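4. Segmenting two-handed demonstrations

4.1 Data and preprocessing

All experiments in this section use the Hanum recordings. Each episode consists of one head view, two wrist views and the opening width of both hand-held grippers. The set has 3153 episodes, of which 600 were held out for testing. The split was made by session, so no session contributes to both sides. The streams are resampled to 20 frames per second before any model sees them. Missing samples are filled by repeating the last valid value, and an episode with a gap longer than 25 frames is dropped.

The segmenter, Mitine, assigns each frame to one of four phases: idle, approach, contact and release. Labels are given to each hand separately. Early versions used a single label for both hands, and this forced the model to choose whenever one gripper was near an object and the other was waiting.
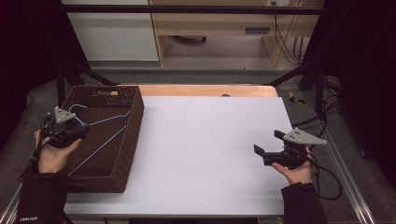 The two label tracks are linked only through a shared encoder. It takes the head view and both wrist views, and two small heads then produce the phase scores. We tried a stronger link in which each head also read the other's output from the previous frame. It smoothed the tracks, but errors in one hand spread to the other, and we went back to the simpler form.

Approach is the hardest phase to mark. A hand can hover over a container for a long time without closing, and gripper width alone says nothing about intent. Annotators were told to start the approach at the first frame after which the fingertip path no longer turns away from the target. This rule needs the whole episode, so it can be applied to training labels but not online. Mitine therefore learns a causal guess at a label that was set with hindsight, and some delay at the start of each approach is expected.

4.2 Visibility from the wrist

The wrist views show the fingertips at close range, but the target is often near the border of the image or outside it. Figure 2 shows open fingers over clear table, with a woven basket in the upper left corner and only a small part of its contents in view.
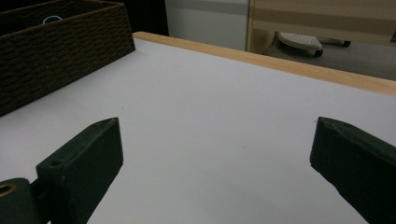

Reading time: 12 min

Figure 2. Wrist view with the gripper open and nothing between the fingers.

For frames of this kind the wrist encoder has little to work with beyond the empty space between the fingertips. We add a visibility score per camera, trained from target masks, and use it to weight the features before they are merged. When the score is low the head view takes over. The weights are filtered over time – without this step the merged features jump when a target crosses the image border, and the phase track flickers.

Masks were drawn in Neves by two annotators and checked by Yaowalak Suksawat. Thin objects such as hangers were masked along the visible wire or bar only, leaving the enclosed area as background. Filled masks gave high visibility scores even when most of the object was hidden.

The phase tracks are passed to the planner, Nerura, as time intervals. Intervals shorter than three frames are merged into the longer neighbor. Ties go to the earlier one.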